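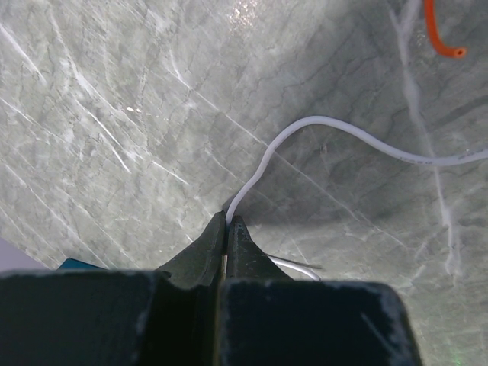 Consolidant for a flaking trilobite in shale

I have an 11 cm trilobite from a dealer's closing sale, still in its shale matrix. The cuticle is lifting along the left pleural lobe and small flakes come off when I brush it. The label says Mirik Quarry and gives collection number 453, with no record of earlier treatment. Which consolidant should I use, and at what strength?

Feven Ejigu

Hatice Gökçe
Use Paraloid B-72 in acetone. Start at 2 to 3 percent by weight and apply it by pipette at the edge of the lifted area so capillary action draws it under. Let it dry fully between coats. If the surface turns glossy, the mix is too strong or you have applied too much; a swab barely damp with acetone will take off the excess. Do the loose flakes last, with a thicker mix of the same resin. Before any of this, test a spot on the back with plain acetone. Old shellac or white glue is common on dealer stock and the two behave differently: shellac may soften or smear, while dried white glue tends to swell and turn cloudy. Ventilate the room and wear nitrile gloves, changing them if they get wet.

Grirnodell
I just used thin superglue on mine and it held for 9 years. Shiny though.

Twal
Superglue is hard to reverse, so I would not put it on a labeled piece. Also write down the resin, solvent and percentage and keep that with the label.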